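3.2 Collecting demonstrations

All demonstrations were gathered with the Bimen hand-held gripper, which carries its own camera. Two operators worked in the Dallau kitchen during June and recorded 2846 demonstrations over 59 sessions. Each recording starts with the fingers open and ends when the operator lets go of the object. Operators were told to vary their angle of approach and to work at normal speed. Recordings with dropped images were thrown out before training.

Shiny objects were kept in the set, as reflections are common in real kitchens (Figure 2).
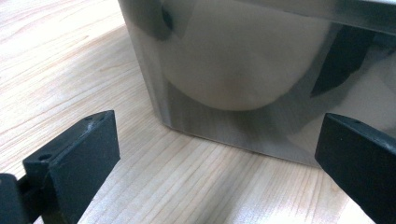

Figure 2. Gripper camera view of a polished stainless steel container on a wooden tabletop, with both fingers clear of the metal.

3.3 Labeling

Urho Lahtinen marked the start and end of each grasp by hand.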